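Student Project Report: Pacing in a School Distance Race
Authors: Tâm Từ and Eustaquio Alvarado
2024-05-23

1. Question
We wanted to know if runners who start slowly finish in a better place. Our data is from the November cross-country meet at Konodstead, where we both helped at the finish. 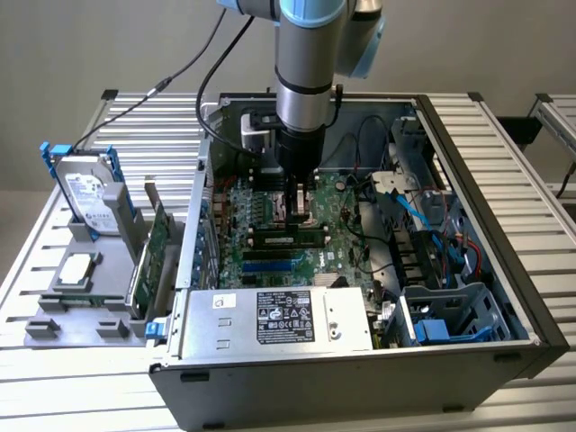
The results list had 569 runners. For each one we took the split times, which gave us 2572 rows after cleaning. Two runners had no first split – we removed them.

2. Method
We compared the first split with the last one and put the runners in groups by this difference.
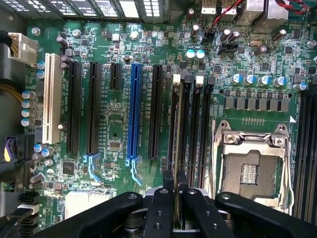 Eustaquio wrote the script and Tâm checked it by hand on the Stistell team, because this team is small. 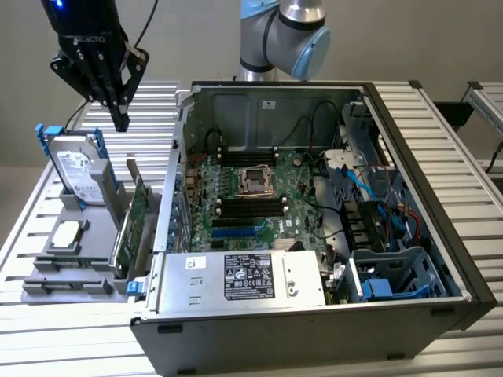 3. Results
The runners with even pace gained places in the second half. The Gidow girls were the clearest case. On the hill many fast starters lost time – more than we expected.

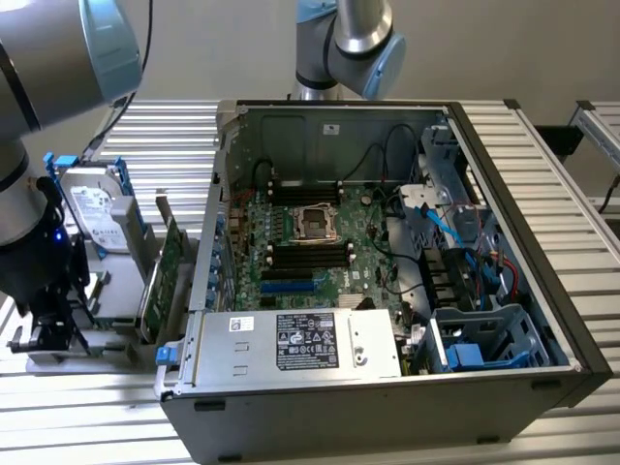
Open computer case with hard drive and green expansion card beside it

4. Limits
We studied one race only, and the ground was muddy.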